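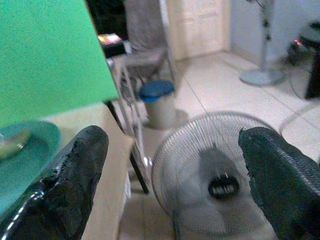 Skullwood Room Notes

Notes on household things and where they end up in small tiled rooms: fans, plates, chairs, boxes. Compiled by Tiruwork Lencho, checked by Feven Demissie. Last revised 10/17/18.

What it covers

Up to 300 entries, one per object. Each has a name, a color, what it stands on and a free comment. We dropped "purpose" after the first 30 entries. People filled it in with guesses – a sheet of green board became a screen, a door and a notice board in three separate entries, and I doubt any of them was right.

Known problems

"Small" means very little. A small white fan on a floor and a small plate on a table get the same word, and I don't trust anyone to sort by it.

Fans are filed under furniture. Feven wants them under appliances. I have yet to see a reader who cared.

Floor entries say "tile" for nearly everything. Color was added in July and is still missing from 14 of them.

Box labels are entered by color when the text can't be read. Earlier versions had product names there, and most looked like wishful thinking to me.

Using it

One line per entry, tabs between fields, blank if unknown. The Weldu list uses the same layout but a different idea of "table" – check before merging. I would not use either one to estimate how a typical home is furnished.

Corrections go to Tiruwork, with the entry number.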